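Groneck is hiring a part-time room and supplies assistant for its workspace at Flelstead. The job is 30 hours a week, on site, and starts in April. It is mostly ordinary housekeeping work: keeping the counters clear, the shared kitchen corner stocked and clean, and the storage in order.

**What the job involves**

- Wiping down tables and counters at the start and end of each shift
- Cleaning the microwave and refrigerator, and clearing out food past its date
- Folding and putting away cloths and other soft goods
- Emptying the trash and sorting recycling
- Checking supplies and filling in the order sheet
- Putting chairs back at the desks
- Signing for deliveries and carrying them to the right shelf

Most of the day is spent on your feet in one large room. Staff eat at different times, so the kitchen corner gets used from morning until late afternoon.
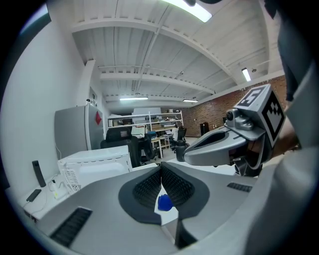 The building is an older one with brick on one side, and it can be cool in the winter months. Bring a sweater. Lifting is limited to 38 pounds, and there is a cart for anything heavier. You will be given gloves, an apron and a locker. Street parking is free on Macedo Road, and the bus stops near the front entrance.

**Who we are looking for**

No degree or certificate is needed. We would like someone who has cleaned, stocked or looked after a shared space before, whether that was a school, a church hall, a restaurant or an office. You should be able to read and write a short note in English, since the shifts overlap by only a few minutes and most messages are left on paper. Please ask before moving anything that is plugged in.

You will work alone for part of the shift. Someone from the Groneck office is always in the building. 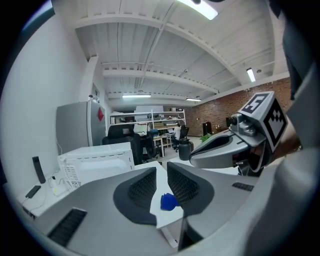 Storage will take up a good share of your first month. We are moving supplies over from our Rirncombe site, which is closing, and the current stock list has 596 lines on it. Many of them are duplicates or use old names for the same item. The white metal shelving at Flelstead already has boxes on it, and these need to be opened, checked against the list and relabeled before more are brought in. After that the list should need only a short update each week. Plants are watered by whoever has the afternoon shift.

**Pay and terms**

Pay is set by the hour and is discussed at the first interview. There is a one-time payment of $1,000 after six months in the job. Paid time off builds up from the first day. The post is permanent after a trial period of 38 working days, during which either side can end it with a week's notice.

**How to apply**

Send a short letter and a list of your past jobs to the Groneck office at Flelstead, or leave them at the front desk. Tell us which hours you can work and the earliest date you could start. Two references are needed, and one may be from a neighbor or a teacher if you have not worked recently. We will not contact them until after the interview.

Interviews last 30 minutes and include a walk through the room and the storage area. If you need a ride from the bus stop or a step-free entrance, say so in your letter and we will arrange it.

Posted Dec 20, 2022. Applications are read in the order they arrive, and the listing stays up until the post is filled.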